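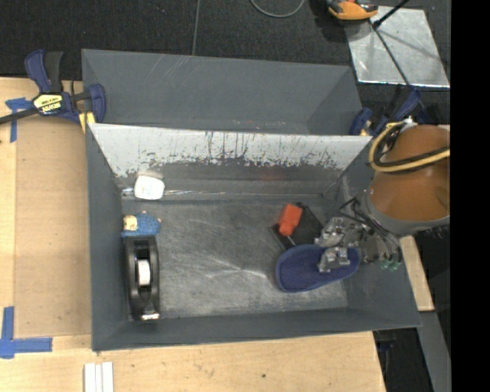

Arm picks well from one bin, but the second half of the session is always worse
Asked in June by lowgain_tutor, in Student Projects and Clubs

Good evening to all. Please excuse my English, I try to be exact.

I help with a student project at the college in Irkden. The group must make the robot arm take household things from one grey bin and put them into the second bin, which stands directly behind. When the first bin is empty, the arm brings everything back, and so on. The students call the project Ridel. For the final presentation they should show 500 picks in one day, and a person may touch the bins only when it is really necessary.

The things are mixed on purpose. There is a tape dispenser, a small toy figure, some flat things and some things with a curved shape. In the morning the arm is quite good. After one hour or a little more, it begins to close the fingers beside the object. The mistake is small, I would say the width of a finger, and always towards the same side. Our best series until now is 132 picks without help. After this came three misses one after another, and the students stopped it.

What we have checked already:

The bins are held to each other with bar clamps. We marked positions with blue tape on the table. The camera is on its own stand and the students say that it was not touched. We restarted the program and it did not help. We did the calibration again and it helped, but only until the next day.

My second problem is the flat objects. When one lies on the floor of the bin with other things on top, the arm tries to take it anyway, and pushes the whole group against the wall. Is it allowed in your clubs to teach the program to wait with such an object? One student thinks this is cheating. I don't think so, but I would like to hear other opinions before I say it to them.

Thank you for the patience.

3 replies

ohm_and_away
Probably the camera. It is always the camera.

torque_tea
I had a very similar trouble when I was helping the robotics club at Kneath, so I write a bit longer.

A mistake which goes always to the same side is good news. If it was the gripper slipping or the recognition guessing wrongly, you would see misses in every direction. I would look at three places.

First, the clamps. They hold the bins together very well, but do they hold the pair to the table equally well? Each time when the fingers press an object to the wall, they push the bins a tiny bit. With us the bins had travelled nearly a centimetre after one afternoon and no student had noticed. Put a piece of tape exactly at the corner of the bin, draw a thin pencil line on it, and look after 50 picks. If the line and the corner do not agree any more, you have your answer.

Second, the cables and hoses of the arm. When they are too short or too stiff, they pull at the end of the movement, especially when the arm must reach far, to the back bin. Let the students move the arm slowly by hand control to each of the eight corners and watch the cables and nothing else. It is boring but it takes ten minutes.

Third, the floor of the bin. If it is bare metal and shiny, the depth picture can be wrong in the places where the light falls, and in the afternoon the light falls somewhere else! We closed the curtains and half of the misses went away. Later we put a matt grey sheet inside, but it moved with the objects and we took it out again.

About the flat object: waiting is not cheating. A person would also take the top thing first. Our students gave each object a number for how free it is, and the arm always took the most free one. In the report they wrote openly how it works and the teachers were content.

lowgain_tutor
Thank you very much, this is more than I hoped. The pencil line is a good idea and we will do it tomorrow before the first run. Our blue marks are on the table only, and I see now that it is easy to look past a small movement when you see the same table every day. About the curtains I must ask, the room is shared with the Praltley evening course.

praltley_bench
I had the same with a different arm. Warm up the motors for 20 minutes before you calibrate, then do the calibration warm. If you calibrate a cold arm, it will be right only for the cold arm. Please also write down the time of each miss, it costs nothing and later you can see if they come in groups.

For the 500 picks, ask the organisers what "necessary" means. In our year it was permitted to put back an object that fell outside the bin, and 2 teams lost points by not knowing this.

This thread has been read 1647 times.

We use cookies to remember your settings and to count visits. You can change this at any time in your account.

Contact the moderators | Copyright belongs to the posters | Back to top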